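FOR IMMEDIATE RELEASE

Clukeser Completes Storeroom Door Hardware Program at Findby

Lever sets, lock cases and access signs brought to a single standard across the building

FINDBY, September 21, 2018 – Clukeser, a supplier of door hardware and related site services, has completed the refit of 26 interior doors at the Findby storage and workshop building. The work was carried out for Meredith, which manages the property, and covers the storerooms, the connecting corridors and the workshop entrances on the ground and upper floors.

The program replaced a mix of knob sets, rim locks and surface bolts that had been added to the building over time. All doors in the program now carry a mortise lock case, a tall rectangular plate and a silver lever handle. The existing white door leaves were kept wherever the stile around the lock pocket was sound.

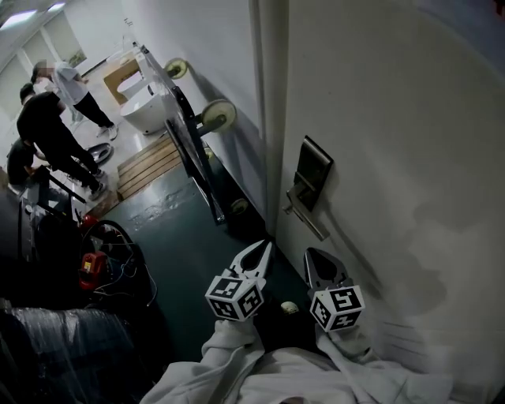

Reading time: 5 minutes

Scope of work

The contract was divided into two groups. The first, consisting of 13 storeroom doors, was given priority because stock is held behind them during working hours and the previous locks were not keyed to a common plan. The second group took in corridor and workshop doors, most of which needed a new latch and strike but no change to the keying.

At each storeroom opening the installers removed the old lock, cleaned out the pocket and filled any screw holes that would not be covered by the new plate. The plate was selected for its height. A tall plate hides the outline of earlier hardware on the face of the door, which reduces the amount of filling and repainting needed afterward.

Frames were checked for plumb on the hinge side and the lock side before any new parts were fitted. Where the frame had moved, the strike was reset to suit the latch. Clukeser does not file the strike opening to correct a misaligned latch, as this leaves play in the closed door and increases wear on the latch bolt.

"Most of the labor was in the frames," said Lanying Yan, site manager for Clukeser. "A lock case goes in quickly when the pocket is clean. Finding out why a latch drags takes longer, and on this building the answer was usually a loose hinge."

Door leaves with light surface scuffs on the lower panel were left as they were. Repainting is outside the contract and will be scheduled separately by Meredith. The dark green painted concrete floor at the storeroom entrances is also outside the contract. Floor clearance was measured at the bottom of each leaf, and 5 doors were planed and sealed along the lower edge.

Lever operation

Lever handles were specified in place of knobs for all openings. Staff moving stock often arrive at a door with both hands occupied, and a lever can be worked with a forearm or elbow. The levers are sprung within the plate as well as in the lock case, so that the handle returns to its rest position without loading the latch spring.

The plates are a dark metal, with the lever in a lighter silver finish. Spare plates and levers from the same production batch have been left with the building office, along with through-bolts cut for the two door thicknesses found on site.

Signs and marking

Storeroom entrances are marked with a white sign carrying a blue stripe along the top edge and two lines of dark blue text: 库房重地 and 非请勿入. The wording identifies the storeroom as a restricted area and asks people not to enter without invitation. It was agreed with the building office before the work began, and it follows the form already familiar to staff and delivery drivers.

Mingxuan Wan, building supervisor at Findby, said the sign and the lock are treated as one item in the new inspection sheet.

"A restricted room with a good lock and no sign gets people trying the handle all day," Wan said. "We had handles working loose on doors that were not even in regular use. The sheet now asks the inspector to look at both."
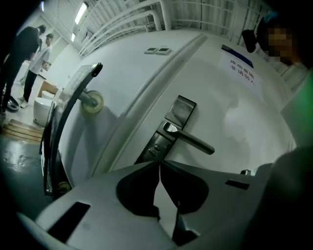 Does a storeroom door have to be kept locked while staff are working inside?

The building rule is that the door may be left unlocked while an authorized person is in the room, and must be locked when the last person leaves. Delivery staff wait outside until they are invited in.

Keys and records

The storeroom locks are supplied on a keyed plan with one master level. Individual keys open a single room. Master keys are held by the building office and signed out against a register, which records the holder, the room and the time of return. Duplicate keys are cut only on written request from Meredith.

A hardware schedule has been issued for the whole building. It lists each opening by room number and gives the lock case, backset, plate, lever, strike and key reference. Changes made during the work are included, among them the doors where the strike was moved and those where the lower edge was planed.

Kiran Awasthi, property manager at Meredith, said the schedule was a condition of the contract.

"We inherited a drawer of unlabeled keys and no list of what was on the doors," Awasthi said. "Any part can now be ordered from the schedule without sending someone to take the lock apart first."

Maintenance

Clukeser will return after 12 months to check fixings, latch engagement and lever return on every door in the program. Between visits, the building office will carry out a short inspection consisting of the following points:

Lever returns fully to its rest position when released.
Plate screws are tight and the plate sits flat on the door.
Latch enters the strike without lifting the handle.
Sign is in place and legible at storeroom entrances.
Nothing is stored in the swing of the door or against the frame on the lock side.

Lubrication of the latch bolt is limited to a dry product. Oil is not to be used, as dust from the workshop floor collects on it and works back into the case.

Further work

A survey of the glazed partitions and metal-framed glass panels at the building is to be carried out under a separate order. The exterior doors are not included in either order. Clukeser has also been asked to price a matching program for Meredith's property at Badthorpe, where the door leaves are of a heavier pattern and may require a different lock case.

About Clukeser

Clukeser supplies and installs locks, levers, hinges and door closers for storage, workshop and light industrial buildings. It prepares hardware schedules and keying plans for new and existing properties.

About Meredith

Meredith manages storage and workshop buildings on behalf of their owners, including the properties at Findby and Badthorpe.

Press contact: Deming Fan, Clukeser
Technical inquiries: Tianyou Lei, hardware scheduling, Clukeser

###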